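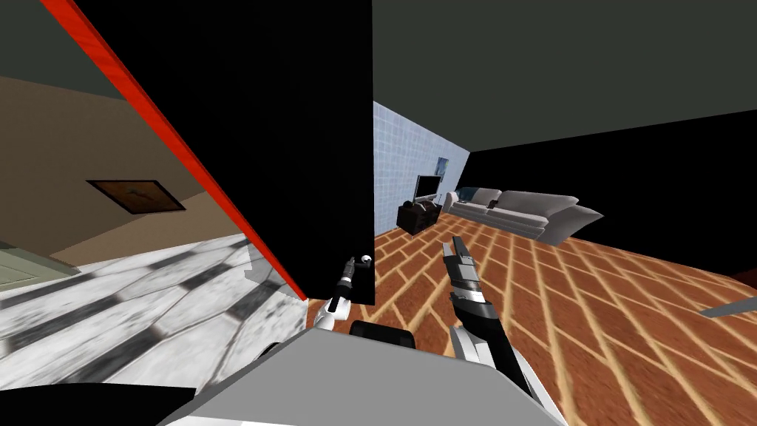

The Bus to Florkberg

Reading time: 3 minutes

Search stories Go

My aunt Agustina Palma had kept the ticket window at the Midadville depot for so many years that people in town brought her things that had very little to do with buses. They brought jars to be opened, letters to be read over, and once a rooster that needed minding until the 384 came through in the afternoon. She minded it, too, in a hatbox with holes punched in the lid, and complained for weeks afterward that it had been better company than most of the passengers.

So it was no great surprise to me, the February I was helping her, when a woman in a long grey coat came up to the window, set down a suitcase and asked whether we could tell her how to get to a place she couldn't quite remember.

"It starts with an F," she said. "Or it did when my mother said it."

Her name was Zuzanna Czarnecka, and she had come all the way from Osach with a cheese sandwich and her mother's recipe tin. My aunt, who had never in her life let a person stand in a draught while there was a chair going, had her inside by the heater with a mug of tea before I'd even found the timetable.

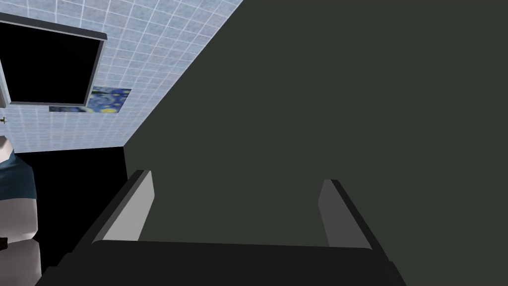 "Florkberg," said my aunt, stirring. "It'll be Florkberg. There's nothing else out that way with an F except Fenner's, and that's only a gravel pit."

Zuzanna said it over to herself a few times, the way you'd try a key in a lock, and then her whole face changed colour. That was the one, she said. Her mother had worked there as a girl, in the kitchen of a hotel called the Adjei, and had talked about the plum dumplings until the day she died. She had written down how to make them, but she'd left out the last line. The card just said "and then, as Mrs. Adjei does it," and stopped.

Well, my aunt took that card and held it at arm's length, and then close up, and then she took off her glasses and held it at arm's length again. She had firm opinions about dumplings. Butter and breadcrumbs, she said, it could only be butter and breadcrumbs. But Zuzanna had tried butter and breadcrumbs, and poppy seeds, and sour cream with sugar, and she had tried them all in every order you could think of, and none of them was what she remembered from when she was small enough to eat under the table.

The bus wasn't due for ages and the snow was coming down sideways, so the two of them talked. They talked about mothers, mostly, and about hotels, and whether a person could be homesick for a kitchen she'd never stood in. I swept the floor and then swept it again so that I could keep listening.

When the headlights finally swung in off the highway, my aunt wrapped up the rest of the gingerbread in wax paper and wouldn't hear a word about the fare. It was 14 dollars. I know because I saw her put it in the till out of her own purse.
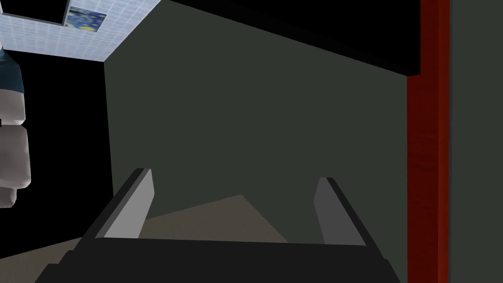 The Postcard

It came in the spring, when the ditches were running and we had the depot door propped open with a brick. There was a picture of a church on the front. The hotel was gone, Zuzanna wrote, and had been a hardware store for years, but the man at the counter had sent her up the hill to Mrs. Adjei's granddaughter, who had laughed and put the kettle on.

"She browns the crumbs in the pan the bacon was in," the postcard said. "Tell Agustina she was nearly right."

My aunt read it twice and pinned it up beside the timetable. "Nearly," she said, and went off to see if we had any bacon.

Posted 28 August 2018

More short stories
The Lamplighter's Second Coat
What the Ferry Brought Back
A Neighbour's Apples
Two Winters at Osach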